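Narngate Puts Its Town Clock Right, After a Fashion

NARNGATE, May — The Narngate town clock, slow by 20 minutes for as long as most residents have been late, will be corrected this month by clockmakers Wouters of Drevberg. The bill comes to roughly $1,000. 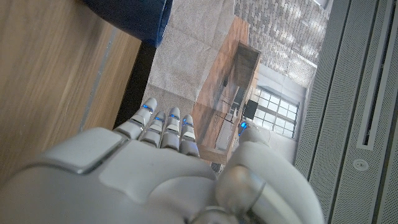

One Pomach commuter wrote to ask whether the buses, which have always run by the wrong clock, would now be early. The town is looking into it. Work starts at 4 p.m., by either clock.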